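5. Using the glass-topped patio table

The Zindier leaflet calls this table "all-weather". Read that as a claim about the frame. It says nothing useful about your laptop.

5.1 Before you put anything down

1. Press on the rim at four points. If the table rocks, adjust the feet – the leaflet skips this step.
2. Wipe the glass with a soft cloth. Glass can look dry from a chair and still hold droplets.
3. Set drinks upright with the cap screwed on.
4. Keep laptops closed when they're not in use, and well away from mugs.

CAUTION: Do not stand or sit on the glass. The stated limit is 20 kg, and we would stay under it. 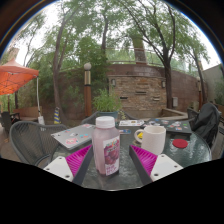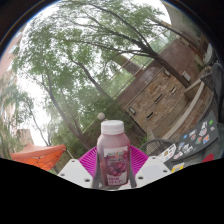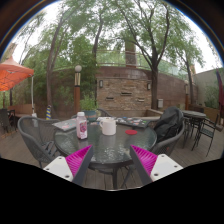

Round glass table outdoors, and a bottle of juice with its white cap on.

Do I need to bring the table in every time it rains?
Leave it out for ordinary rain and dry the glass afterward. Bring it in for hail or high wind, whatever the box says.

5.2 Coasters

5. Use a flat coaster under hot mugs. Zindier says the glass takes them bare; Garba Edet tested ours for 9 days without a mark, and nine days proves very little.
6. Lift the coaster when you wipe. Grit collects underneath.

NOTE: The "3000-wipe" coating is the maker's figure. We have no way to check it.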